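When a robot comes to work
From the series "How people work", for readers from 8 to 11 years

Have you ever tried to do up a very small button with thick winter gloves on? It is difficult. The gloves are in the way, and you cannot feel the button well. For a robot, many small things are as difficult as this button is for you.

In the town of Darnport there is a firm called Forsyth. It checks and packs small metal goods: padlocks, hinges, screws, hooks and keys. The shops in Ranholm order them, and Forsyth sends them in boxes. Last October the firm packed 1,833 padlocks, and every one of them had to be looked at by a person before it went into its box.

Now there is also a robot at Forsyth. The people call it Belen. We wanted to know what it can do, and also what has changed for the people who worked there before it came.

What is automation?

Automation is a long word. It means that a machine does a piece of work by itself, or almost by itself, which a person did before. A washing machine is automation. The doors of a supermarket which open when you come near are automation too.

Many machines in factories do one thing only. A machine that closes bottles will close bottles all day, and if you give it a jar, it does not know what to do. Belen is of another kind. It has two arms, and the people want it to learn more than one job, as a new worker does.

What does it look like?

An arm of a robot is a bit like your own arm. It has stiff parts, and between the stiff parts it has joints, so that it can bend. Your joints are called shoulder, elbow and wrist. At the end of your arm there is a hand with five fingers. At the end of this robot's arm there is a gripper, and the gripper has only two fingers.

Try this at home: hold your thumb and your first finger like the beak of a bird, and hide the other fingers in your hand. Now pick up a coin from the table. Then pick up a pencil and turn it round. You will soon notice how much your other fingers help you on a normal day.
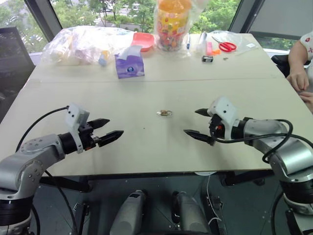
A small brass padlock lies between the two grippers.

The table where a robot learns does not need to be tidy. In a real workplace there are always things lying about, like scissors, pens, tissues and sweets. A robot has to find the thing it needs and leave the others in peace. For you this is so easy that you do not think of it. When your mother asks you for the scissors, you do not bring her the sweets by mistake. (Perhaps you bring her both.)

How does a robot learn a job?

There are different ways to teach a robot. At Forsyth the most important way is to show it. Blair Crichton is one of the teachers. He has two handles, and when he moves the handles, the arms of the robot move in the same way. So he does the job with the robot's arms, slowly, and the computer keeps all the movements. Then he puts the things on the table a little differently and does it again. And again. And again.

"You need patience," he told us. "On my first morning I dropped the same padlock so many times that I started to say sorry to it."

After this the robot tries alone. Sometimes the grippers close too early and take only air. Sometimes they push the thing away. A person must watch, stop the robot when something goes wrong, and put the thing back in its place. Then the computer gets new examples to learn from, also of the difficult moments.

Before the teachers begin, they cut the job into steps. Checking a padlock has 7 steps at Forsyth. These are the steps:

Find the padlock on the table.
Pick it up without scratching it.
Turn it, so that the hole for the key is on the right side.
Put in the key.
Turn the key and see if the shackle opens. (The shackle is the bent bar on the top.)
Close it again.
Put the padlock in the good box or in the bad box.

For a person this takes a few seconds. For Belen it is much slower, and the step with the key is the hardest of all. The hole is narrow. If the key is a tiny bit too high, it does not go in. A person feels this in the fingers and moves the key until it fits. A robot must learn from the cameras and from the motors how much it should push and when it should stop.

Why two arms?

Put one hand behind your back and try to open a tube of toothpaste. You see the problem. One hand must hold and the other hand must turn. A great part of the work with small things is like this, and because of this the robot has two arms with a gripper on each. The computer must move them together, so that they come close to each other and do not bump.

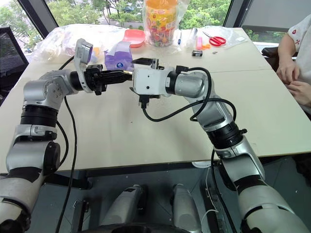 The gripper of the left arm holds a thin, dark object with a small gold-coloured tip. A person sits at the right side of the table.

What changed for the people?

When a robot comes, many people ask the same question: "Will I still have my work?" It is a serious question and grown-ups do not always have the same answer. In some places robots came and people lost their jobs. In other places the people stayed and their jobs became different. You should not believe a person who says that it is always good, or always bad.

Marion MacLeish has worked at Forsyth for 12 years. She checked padlocks by hand, and in the evening her thumb often hurt from turning the keys. When she heard of the robot, she was not happy.

"I thought, so, this is the end for me," she says. "I was angry for a week, and my husband had to listen to it."

Then the firm asked her to help with the teaching. She knows things about padlocks which are in no book. She can hear from the click if a lock will make trouble later. She knows that a new key can have a rough edge, and that it must be moved a little before it turns. Blair knows much about computers, but he did not know this. So in the mornings Marion sits near the robot and tells him what is wrong, and in the afternoons she checks padlocks as before.

3 people from the packing room are now learning to work with the robot. They had lessons about how to stop it quickly, where to keep their hands and how to write down the mistakes it makes. One of them liked the old work more, because at the packing table you can talk with the others and listen to the radio. With the robot you have to look at it all the time. He has asked to go back to packing on Friday, and this is also allowed.

There is one more change. Before, a worker was tired in the hands. Now Marion says that she is tired in the eyes and in the head. It is another kind of tired. The firm has made the breaks longer for the people who watch the robot.

What is the robot not good at?

The robot does not notice that a box smells of oil. It does not see that a new colleague has not understood something and needs help. If a customer in Ranholm telephones and is angry over a wrong order, the robot cannot talk with him. And when a screw falls on the floor, it is still a person who goes under the table.

But the robot does not get a sore thumb. It can do the same movement in the morning and in the night, and it is not bored. For this reason the firm hopes that later it will do the easy padlocks, and that the people will take the difficult ones, those with rust or with a bent key. Today it is not so far. Most of the padlocks are still checked by hand.

We asked Marion if she likes the robot now. She thought for a moment.

"I like it when it gets the key in," she said. "Then we all clap. It is a machine, I know, it does not hear us. We clap anyway."

Words to remember

Automation: a machine does a work by itself that a person did before.
Gripper: the "hand" of a robot.
Joint: the place where an arm can bend or turn.
Shackle: the bent bar of a padlock.
Colleague: a person who works in the same place as you.

To do in the class

Choose a small job which you do every day, for example putting on a sock or sharpening a pencil. Write down all the steps for a robot that knows nothing. Give your paper to a friend. The friend must do only what is written, and may not think for himself or herself. Where did it go wrong? Write the missing step and try again.

Ask a grown-up at home which machine has changed his or her work. Was it better before, or is it better now? Bring the answer to school and compare it with the answers of the others.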